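Jerum sorting bench – build gallery
Ramdale shared workshop, bay 14
Page updated Dec 18, 2025

Jerum is a two-arm bench for sorting small parts by color, built by Imani Kowalczyk and Elin Pumphrey. The frame work was finished in May. Everything since then has been wiring, calibration and grip tuning. Parts start in a blue tray at the center, with a red bin on one side and a yellow bin on the other. Control code is Somside, release 62, running on a desktop PC under the bench.

Arm over the red bin, gripper closed on a red-capped part. The other arm is over the yellow bin with its fingers open. Brown paper covers most of the white tabletop and is replaced when it gets too creased to lie flat.
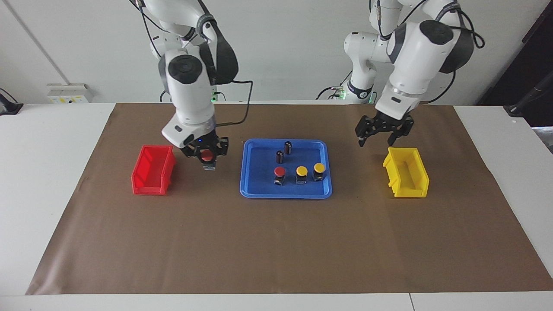

Does each arm need its own controller?
One controller drives both. Separate boards were tried first, but the two clocks drifted apart and the arms could not share the tray safely. Each arm still has its own fused supply and its own stop circuit.

Grip settings are stored per part type. Closing speed is held at 50 percent of maximum for anything with a round cap, and the jaw opening is set slightly wider than the cap. The Khalaf finger pads are the second set – the first set wore smooth after 153 cycles.

Tray position is taught by hand at the start of each session. Elin's script then checks the reach of both arms before the grippers are enabled.

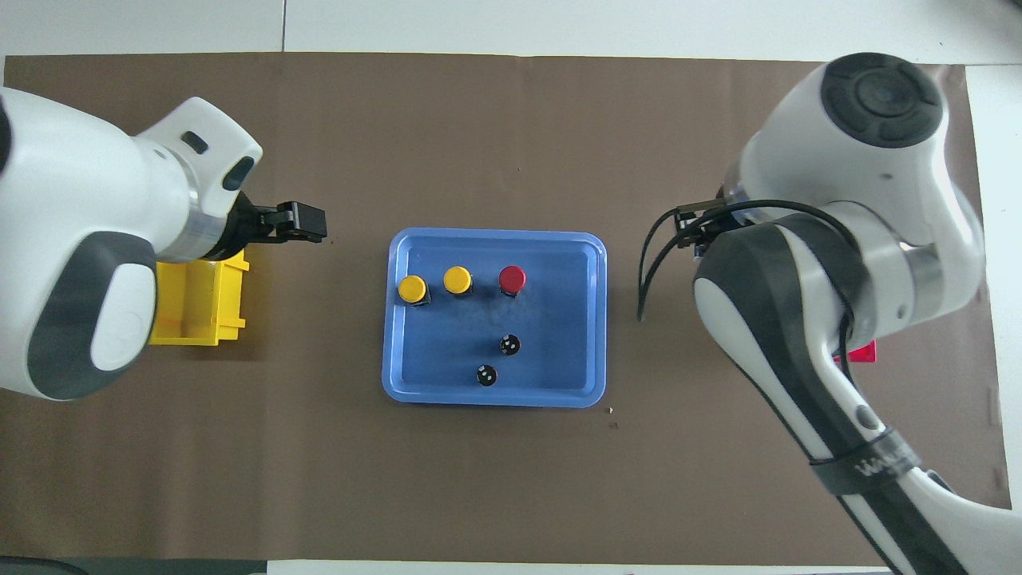
Both grippers at the blue tray, red and yellow caps toward the back.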